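Print this page | E-mail this page
Shares: 115 | Comments: 10

FOR IMMEDIATE RELEASE

Clindari Publishes Its Two-Arm Bench Buying Plan, Line by Line

A note from Encarnación Prieto, who runs equipment planning at Clindari

Hi everybody! My colleagues asked me for a press release and I said fine, as long as I could write it the way I talk. So this is me, Encarnación, telling you that as of this week Clindari is putting its whole buying plan for two-arm tabletop robot benches out in the open. The worksheet, the order of purchase, the things we left off the first order and had to go back for - all of it. It costs nothing, you don't have to sit through a sales call, and you can copy it into your own spreadsheet and change every line.

Clindari helps small shops and labs plan for automation. Most of the people who write to me have a decent idea of the job they want done (put the shoes on the rack, move the parts to the tray, fold the thing, stack the thing) and a very foggy idea of what to ask their boss for. They have a quote for arms. Just arms! And then the arms show up and there's nothing to bolt them to.

I did this myself, by the way. My first budget at Clindari had two arms, a computer and a line called "misc." The misc line got so big that my manager printed it and taped it to my monitor. I still have the tape marks. The plan we're releasing is what grew out of that line, and I'm pretty proud of it.

What's in the plan

The worksheet has 10 sections and you fill them in from the table up. We named it Fluladero, after a terrible board game we used to play at lunch, and the name stuck before anybody in marketing could stop it. Each section asks you for a part, a supplier, a lead time, a spare count and a person who'll be responsible for it once it's on the floor. That last column is the one people skip, so we made it turn orange if you leave it blank.

I won't go through all 10, but a few of them get the most mail, so let me talk about those.

The table and frame come first. We like a solid wood top inside an aluminum extrusion frame. You can clamp to it, you can drill it, and when you change your mind about where a bracket goes (you will) you loosen a couple of bolts and slide it over. Get the frame quoted with more brackets than the drawing says. We buy ours through Voß, and I've learned to place that order before I even open the arm quote, because a missing corner bracket can hold up a bench just as well as a missing arm.

Then the arms themselves. Side mounts facing each other across the table have worked well for us, and they leave the back edge open for whatever the job needs. Please, please measure the elbows. An arm that fits on the tabletop in a drawing can swing well out past the edge when it folds back, and that space has to come from somewhere. In Fluladero there's a box for floor space beside the table as well as under it. One team that tried the early version planned two benches side by side and found out from that one box that they had room for a bench and a half.

Grippers and wrist cameras get a section together. Price them together too, with the mount that joins them. I also want you to think about the cable at the wrist, and how much slack it needs with the arm stretched all the way across the table. We put a spare cable on every order now.

And then my favorite, the props section! Nobody in purchasing expects a robot project to send in a receipt for slippers. But if the job is a shoe rack, you need a shoe rack, and you need slippers, and you need enough of them that a worn one can be swapped out. We keep a few household jobs going on our own benches for testing, and the slippers-on-the-rack job is the one I use when I train new planners. It's cheap, the parts come from any home store, and it asks a lot of both the arm and the person who laid out the table.
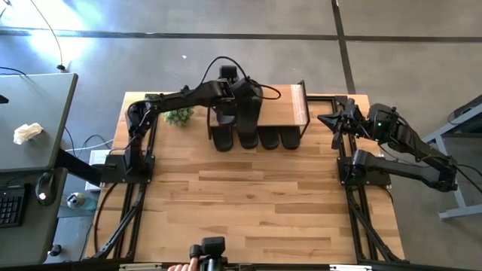

How the money gets split

The full sample budget in the worksheet has 115 lines. I know, I know. Plenty of them are small, and you can fold them down if you only want the section totals. The reason I kept them all is that small lines are where my own budgets have always gone wrong - power strips, cable ties, the second monitor arm, a proper mat to stand on, a bin for the props. You can delete what you don't need in a few minutes. Remembering what you forgot takes a lot longer.

We split the lines into 2 piles, "before the arms arrive" and "after the arms arrive." The first pile is the one to get approved early. It covers the table, frame, power, network, the desk for whoever is running the bench, the lighting and the props. If your arms are late, and mine have been late more than once, you can still build all of that and have people practicing the layout by hand. I've spent a whole afternoon moving slippers around a rack with salad tongs and I found two problems with the shelf height that way.

The second pile has spare gripper fingers, replacement cables, any rework on the mounts and a bit of money you don't assign to anything. Finance people hate that last one. My advice is to give it a boring name and a clear end date, so it goes back in the pot if you haven't touched it by then.

Who tried it before us letting it loose

We didn't want to publish something that only made sense in our own building, so Vandavach ran their spring planning through it back in March. They set up benches for training work, they're picky, and they sent back a very long list of notes. I counted 1108 words in the first e-mail alone! A lot of those notes are in the finished version. The lead time column now takes weeks or months, the spare count can be shared across several benches, and there's a separate sheet for people who are adding a second bench and already own the tools.

Their planners also asked for a tab for the room itself, and I'm so glad they did. It covers outlets, the floor, where daylight comes in, where cables run and who walks past. A bright window that's lovely in the morning can be a real nuisance to a camera, and blinds are a lot cheaper than a new spot in the building. Blinds are line 10 on that tab if you're looking for them.

What we're still working on

The shipping section is thin. We only know our own routes well, so it has blanks where your numbers should go, and I'd love to hear from people who ship benches already assembled. The section on used equipment is thin too. I've bought exactly one used arm in my life and I don't think that makes me an authority.

There's no training cost calculator yet either. We tried one and it gave such silly answers that I pulled it on a Sunday, in my pajamas, after trying it out on our own bench and being told we needed no training whatsoever. It'll come back when it behaves.

How to get it

Ask for the Fluladero worksheet through the Clindari contact page and we'll send it over with the sample budget and a short guide. You don't need to be a customer. If you'd like a planner to look over your filled-in version before it goes to whoever signs the checks, say so in your message and we'll set up a call. The first call is free and I do a lot of them myself, so bring your floor plan and your misc line.

About Clindari

Clindari plans equipment purchases for small teams getting started with robot arms and benchtop automation. We write budgets, check quotes and lay out rooms. We don't sell arms.

Press contact: Encarnación Prieto, Equipment Planning, Clindari

Print this page | E-mail this page

Related items
Second Bench or Bigger Bench? How Our Planners Decide
Vandavach on Sharing Spares Between Benches
Ordering Frames From Voß: What to Have Ready
Reading a Gripper Quote Without Getting a Headache
Fluladero Room Tab: Notes on Outlets, Daylight and Cable Runs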